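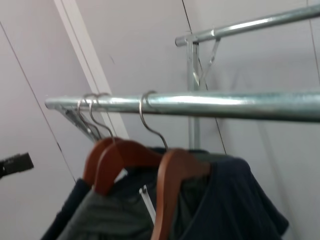

Review: Nullar two-finger gripper kit, $580

I bought the Nullar kit in May to go on the Mukau arm at our shared workshop. The arm had already cost me $1,276 second-hand, so I wanted something I could bolt on without machining an adaptor. The job is taking clothes off a rail on their hangers and putting them back.

Assembly took one evening. The printed instructions skip the wiring for the wrist camera, and I had to get the pinout from Natalie Hartley, who built hers last year. Two of the screws supplied were too long and bottomed out before the linkage was tight. I swapped them for shorter ones from the bin. Everything else fitted.

The fingers are driven by a single motor and close evenly. Grip force is set in software from 1 to 25. I leave it at 8 for hangers. The stock pads are hard and slid on varnished timber, so I glued on some thin rubber from Gridumano and haven't changed it since.

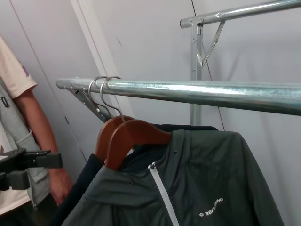 Clothes are a harder test than the boxes in the Nullar demo. A stiff coat keeps its shape and the software finds the same grab point each time. Light fabric moves whenever the arm brushes past. A thin zip jacket like the dark grey-green one, hung in front of another with the hooks side by side on the tube, is the arrangement that gives me the most trouble. The fingers are blocky, and I have to come in slowly from the side to get one between two hooks.

I also tried the Beyene gripper, on loan for a weekend. It has slimmer fingers and is quieter, but the cable comes out the side and catches on things at full reach.

Spare linkages arrived in nine days. The grey connector on the base feels cheap and I've put a cable tie on it. I'd buy the kit again for hangers and handles. For loose fabric I'd wait for the narrow fingers Nullar has listed as coming soon.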